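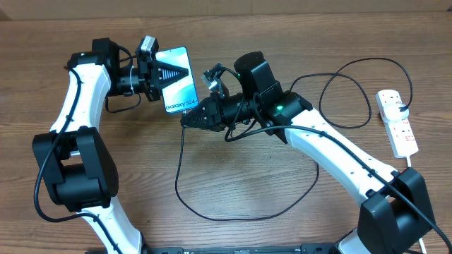
Endbridge Community Library will reopen its device lending desk on 17 July 2020. Members may borrow one phone or tablet at a time, for up to 23 days.

12 shares · 3 comments

Please remove your own accounts and screen lock before returning a phone. Staff are unable to accept a device that is still locked.

4 shares · 0 comments

Returned phones are checked at the wooden table by the entrance. Chargers should be handed in at the same time, in the bag provided.

2 shares · 1 comment

The desk holds 439 items, including cases and cables. Reservations are made by telephone or at the front counter. Questions about overdue items may be directed to Viorica Oprea, Lending Services.

7 shares · 5 comments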